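Clurna's tidy-up scheme has yet to reach the floor
14/03/2019
By Shivam Chaudhary

Clurna says its shared workroom will be clear of clutter by August. Anyone who has rented a bench there may want to see it before believing it.

The plan, put out in a two-page notice to tenants this week, promises fixed sockets, a cable run along the walls and what the company calls "a home for every item". The work will cost £3838, to be paid for out of the hire charges, and Prukalik has been given the job. Tenants have not been told whether the charges will go up as a result.

It is the second such promise. An earlier one, made under the previous manager, set aside £1440 for storage. Some shelves were bought. Tenants who spoke to this site could not agree on where they went.

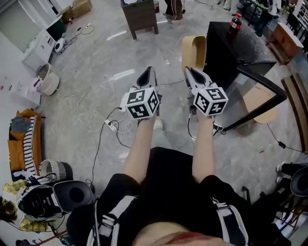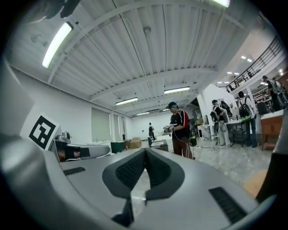 Shakya, the firm that drew up the new layout, puts most of the trouble down to furniture standing in the wrong place. Its drawing moves the tables to one wall and gives the middle of the room over to a walkway. That may help, but it says very little about what is on the ground. A white power strip on the concrete, with loose black and white cables looping away from it, will not be cured by shifting a table. Nor does the drawing mention cardboard, and there was a tall curved piece of it standing upright beside the black table, a bottle of cola on the table's back edge. The overhead lighting, with its fluorescent fittings under a white corrugated ceiling, is down to be "reviewed", a word that commits Clurna to nothing.

The notice gives tenants 10 days to send in comments. It does not say who will read them. Asked whether the cable run would be in place before the furniture is moved, Clurna said the order of work was "still being looked at".

Grultance, which rents space in the same building, was offered a similar scheme and turned it down. It bought its own cable covers instead, and says the bill came to £1019.

Prukalik did not reply to questions about a start date.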